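Tollier Moving & Storage
FAQ
Last updated May 2018

Quick answers. If yours isn't on the list, call the Tisska office, someone picks up till 6.

How far ahead do I need to book?
Two weeks is fine most of the year. Summer, more like a month. End of the month goes first, always. November is wide open - if your dates can move, move them there.

What areas do you cover?
Tisska, Tapia, Velavham and anything in between. Outside of that, ask. We do long hauls but not every week.

What does it cost?
Depends on stairs, distance, how much stuff. A one-bedroom inside Tisska with two movers starts at $1,050. That's truck, fuel, blankets and tape. Not boxes. The biggest flat rate on our sheet is $2,504, four-bedroom house, Tisska to Velavham. Anything over that we come out and look first.

Do you charge for the estimate?
No.

Do you sell boxes?
Yes, at the Tapia warehouse, side door. Small, medium, tall wardrobe. Bundle of 40 is cheaper than singles. Unused ones come back for a full refund if they're still flat and you have the reciept.

Can I use old boxes from the grocery store?
Sure, if the bottoms are solid. No banana boxes with the hole in them please. Check for soft spots and tape the bottom seam twice. Creases and smudges don't matter, soggy corners do.
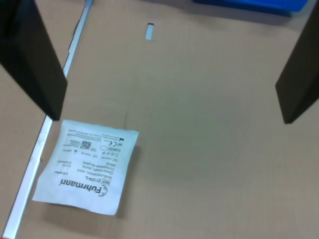 Plain corrugated cardboard, a few light creases

Flat pieces are worth keeping too. Slide one between framed pictures, or lay a few down by the front door on moving day. Saves the floor.

What won't you take?
Propane, paint, gas cans, bleach, fireworks, ammo. Also open food. Plants we'll take in town, but not on long hauls and we don't cover them.

Do I have to empty my dressers?
Clothes can stay in if the dresser is solid wood. Particle board - empty it. Desks and file cabinets, empty, every time.

Will you take apart my bed?
Yes, and put it back together at the other end. Put the screws in a bag if you do it yourself, and tape the bag to the headboard. Cribs we ask you to do yourself.

What if something breaks?
Tell us within 11 days, in writing, with a photo. Basic coverage goes by weight, so it wont be much for a TV. Full coverage is extra, ask when you book. Boxes you packed yourself are only covered if the outside is damaged.

Can I cancel?
Up to three days before, full deposit back. After that we keep half. Changing the date is free once.

Do you take cards?
Cards, check, cash. Balance is due before we unload.

Should I tip?
Up to you. Cold water is always good.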